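Marleny Chambi
2023-08-21
2 min read

1/ A friend sent me a link to Clirneo, a magnesium foot soak that "pulls stress out through the soles." I have read the whole sales page so you can skip it.

2/ The claim is that 20 minutes in the tub raises your magnesium. The proof is a customer survey. They asked 333 people if they felt more relaxed after sitting down with their feet in warm water. Guess what they said.

3/ No blood tests. No group soaking in plain water. I wrote in April to ask if either existed and got a coupon code.

4/ Skin is pretty good at keeping stuff out. Some magnesium might get through, but the studies I could find were small and didn't agree with each other. "Might" is a long way from what's on that label.

5/ Then there's the 1,433 five-star reviews. I read 200 of them. A lot talk about the smell and how fast it shipped. Fine, but I can't find my magnesium level in there.

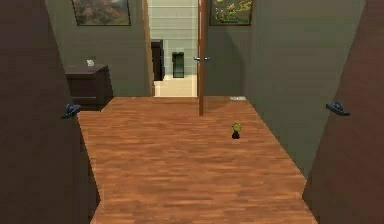
6/ If you think you're low, ask your doctor for a test. Beans, nuts, and spinach have plenty of it and cost less than a jar of bath salt. And go easy on the pills if you have kidney trouble, check first.

7/ Tia Fothergill asked if I'd change my mind. Sure. Show me a trial with a plain water group and I'll post it here.

8/ Soak your feet if you like it. I do, with the cheap stuff.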